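Home | Workbench | Storage | Toys & Games | Reviews | About | Contact

Two metal bins and a whole lot of blocks: living with the Grallura open bin

Posted 24/07/2018 by Serena Zuccaro

I have a long and slightly embarrassing history with storage bins. Plastic ones, canvas ones, the wicker kind that sheds on your socks, a set of cardboard drawers that I loved dearly until the bottoms went. So when I tell you I've been using the same pair of gray metal bins since March and I'm still not shopping for the next thing, please understand that's a big deal in this house!

The bin is the large open-top from Grallura. It comes in gray or a sort of putty color, and I got two in gray, which I ordered from Laizer because they had them in stock and the Grallura site wanted me to wait. They came in one enormous carton with a cardboard sheet between them. No dents, one tiny scuff on a rim, and a sticker on the bottom that took me an evening and half a bottle of cooking oil to get off. (Why do they do that? Put it on the carton!)

What I wanted them for was blocks. We have a lot of blocks. My mother-in-law gave the kids a big set of plain rectangular ones from Ellow a couple of Christmases ago, and then another set, and then a friend who was moving gave us hers. I do love these blocks. They're chunky, they stack well, they don't have faces or letters on them, and my six-year-old has built everything from a parking garage to a hospital for snails out of them. But they had been living in a laundry hamper, and a laundry hamper is deep and narrow, so the only way to find the one block you wanted was to tip the whole thing over on the rug. Every single time.

A wide, shallow-ish open bin fixes that. You can see what's in it. You reach in and take what you want, and when you're done you sort of sweep everything back over the side. I know that sounds like a small thing, but I've gone from one giant dump-out a day to maybe one a week, and that one is usually the dog.

So, what are they like to live with? First of all they're solid. I put my palm on the rim and leaned, and there was a little give in the long side but nothing scary. The corners are neat and I ran a finger all the way around the top edge before I let the kids near them, and I didn't find anything sharp. Grallura says the bin will carry more than I'd ever want to lift, and I believe it, because mine gets dragged around full by a person who weighs less than the bin does, or near enough.

They're heavy, though. Even empty you notice it, and with blocks in I won't carry one up the stairs. If your plan is to have a bin that moves from room to room at cleanup time, get something else, or get a dolly. There are cutouts on some of the Grallura models but mine just has the rim to grab, and it digs into your fingers after a while.

And the noise! Oh my goodness, the noise. A block dropped into a bare metal bin from standing height sounds like someone has thrown a wrench down a stairwell. For the first week I thought I'd made a terrible mistake. My sister called during cleanup and asked if we were having work done. You do get used to it, and the kids have gotten gentler (a bit), but if you have a baby who naps or a downstairs neighbor, read the part about liners further down before you buy anything. 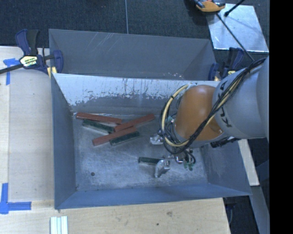

STORAGE & SORTING

Color matters more than I expected. Our Ellow blocks are mostly reddish brown and dark green, and I'd worried that the green ones would disappear against metal, but a plain gray floor turns out to be the best background I've tried. Both colors show up fine. In the hamper, which had a dark lining, the green ones were basically invisible and I'd find three of them in there after swearing we'd packed everything.

I started out with a plan that red would go in one bin and green in the other. You can guess how long that lasted. By the end of the first weekend both bins had both colors and my daughter had explained to me, very patiently, that a building needs different blocks "or it's boring." So now the front bin is for what they're using and the one behind it is for overflow, and that works much better than my color scheme did. I'd say if you're buying for one kid, a single bin is plenty. Two is for people with generous mothers-in-law.

Parking them one behind the other next to a table is the arrangement I'd recommend. We have a low tabletop where the building happens, and the bin goes right up beside it, so a block travels about as far as a kid's arm. I tried one bin at each end of the table first and everyone kept walking around and stepping on things. With the second one tucked behind, you have to lean a little to get at it, and that's fine for overflow.

About the floor. We have carpet in the playroom and the bins sit nicely on it, no wobble, and they don't creep when someone leans on them. They do leave a dent in the pile. I shift ours over by a few inches when I vacuum and it comes back up eventually. On the kitchen tile it was another story: the bin skated, it screeched, and it left a faint gray line that I had to scrub. If you've got a hard floor, stick felt pads on the corners before the bin ever touches down.

Now, liners. I've tried three things:

An old bath towel, folded once. Cheap, quiet, and bunches up into a lump in a corner within ten minutes. Blocks hide in the folds. I gave up.

A cork sheet cut to size. Lovely to look at, and it took the edge off the noise, but it crumbled where the kids dug at it and I was picking cork out of everything.

A thin felt mat from Pakis, the kind they sell for tool drawers. This is the winner. It lies flat, you can trim it with kitchen scissors, and it takes the clang down to more of a thud. I pull it out and shake it off the back steps. The only downside is that it's charcoal, so we lose a bit of that nice pale background I was just raving about. For a while I took it out on weekends and put it back for school nights, and then I decided I had better things to do.

A liner also changes how the blocks behave, if you care about that sort of thing. On bare metal they slide when you push them, so a pile spreads out and you can get your fingers under the one you want. On felt they stay where they land, crossed over each other, and little hands tend to grab two and drop one. My son finds this hilarious. I find it loud again, liner or no liner.

Cleaning is easy. Wipe with a damp cloth, dry it straight away, done. I've had no rust so far, but I've also been careful, and Osaze Iyamu commented on my last bin post that his older one got some spots on the bottom after a winter in the garage. So I wouldn't leave one on a damp floor. Crayon comes off with dish soap. Stickers don't come off with anything, see above regarding the cooking oil.

I should mention size. Measure your space! I didn't, and one of mine was supposed to go under the window bench, and it sticks out by the width of a hand. The listing gives outside measurements at the rim only, so if you're sliding it under something low you want to double check the height too. Laizer's customer service answered my question about it within a day, which was nice, though by then I'd already opened the carton.

Would the bins work for other stuff? I think so. I borrowed the overflow one for potting soil one Saturday (washed it afterward, don't worry) and it was terrific, wide enough to get both arms in. I wouldn't use it for anything tiny. Beads or those little snap-together pieces would scatter across the bottom and you'd be scraping them up with your nails — flat metal is not kind to fingernails. Balls are no good either. They roll to one side and then everything's one-sided to lift. Blocks are really the sweet spot, or anything with flat faces and some heft to it.

Price-wise they're not cheap for a box with no lid. I did grumble about it. A lid is sold separately and I skipped it, and I don't miss it, except that our cat has discovered she fits in the overflow bin perfectly if there aren't too many blocks, and she does not like to be asked to leave.

What I'd change: rounder grip on the rim, a felt mat included for the money, and please, please, a label that peels. What I'd keep: everything else, really. The plain gray, the open top, the way it just sits there and takes whatever we throw at it. I've already told my sister to get one for her garage, and she's asked whether I'll split the shipping with her if I order the putty one for the mudroom. I'm thinking about it.

If you've got one of the older Grallura bins with the cutouts, leave me a comment and tell me if the handles are any comfier. I'm curious whether it's worth trading up.

Filed under: Storage, Playroom
3,032 views | 2 comments

Recent reviews
Pakis felt drawer mats, one year on
The rolling cart I sent back
Ellow blocks: which set to start with
Low tables for short people
A second try at canvas baskets

Contact | Privacy | © 2018 Serena Zuccaro | Back to top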